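Home | Shop | Tableware | Table covers | Trade | Contact

Nostow side plates — mixed colours

Plain round plates for cafes, canteens, clubs and anyone who gets through a lot of cake. Sold singly or by the box of 21, mix colours as you like. We took these on from Jindano in July and they've gone faster than the old white ones did.

Colours in stock now: pale green, blue, cream. Grey is finished, please don't ring about grey. No pattern, no gold edge, nothing to wear off. Dishwasher fine, microwave fine, oven no.

Cream is the safe one. The blue is what most people reorder, looks good with anything pale on it — scones, rice, sliced pear. Green goes nicely on brown paper or a plain brown table cover if your doing a long table for a party.

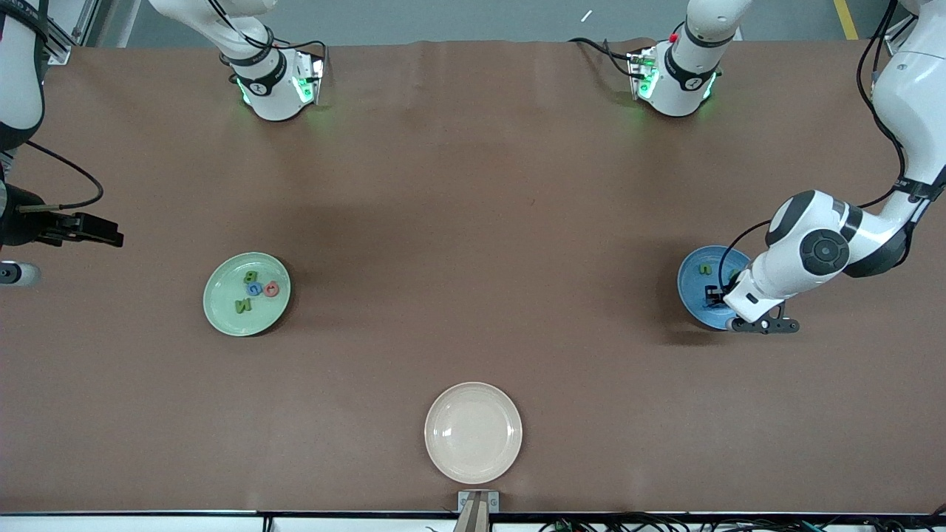
Can I mix the colours in one box?
Any mix you want, just put the numbers in the notes box at checkout. Leave it blank and we send equal amounts of all three.

Table covers are seperate, see the Skustik page. They come folded so expect creases, a day laid flat sorts most of them out. Wipe down with a damp cloth. Don't iron the vinyl one.

Ordering
Code: NS-101
Minimum order: one plate. Free delivery on 100 plates or more, otherwise worked out at checkout.
Trade: prices drop again at 2,000, email Aleksandra Śliwiński for a quote and say which colours. She's in mornings only.
Breakages: tell us within a week, keep the box, send a photo of the bits. We replace or refund, up to you.

Glaze varies a touch from batch to batch — mostly the green. If you're matching a set you already have, send us the batch number from the old box and we'll look on the shelf. Cant promise.

Echevarría bowls in the same colours are on order, no date yet.

Share 21 | Comments 0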